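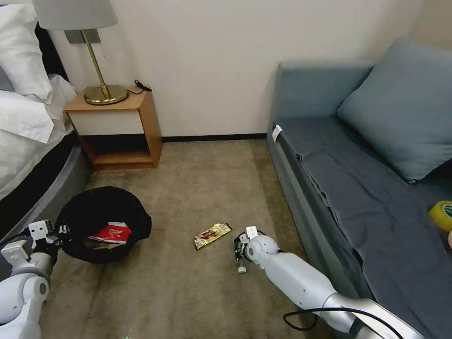

A lamp by the bed.

Tips for keeping up with public statements at home
by Nyokabi Simiyu

When the council and the parties are all putting out statements on the same emergency, the paper does pile up, bless them! I keep 2 folders in the kitchen drawer – one for official orders, one for what the parties are asking for – and write the date received in the top corner of each sheet. Underline anything with a deadline. Our Mellbridge ward office will read a notice to you over the phone if the print is small, so tape their number inside the cupboard door. After 6 weeks, recycle whatever has been replaced by a newer one.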